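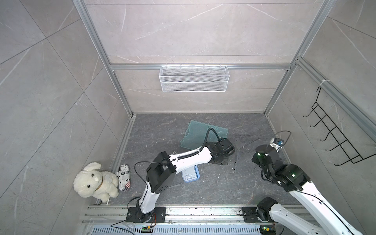 Memisico storage trial, progress report for September

Work completed: 68 of 96 household items have been sorted and assigned a storage type (basket, hook rack or lidded case). Soft items, including plush toys and pillows, are listed separately.

Outstanding: the wire mesh basket and the five-hook rack have no items assigned. Cable ties and small debris remain on the floor and will be cleared before the next count.

Spending stands at 80 percent of budget. Gion Pfister will submit the revised item list.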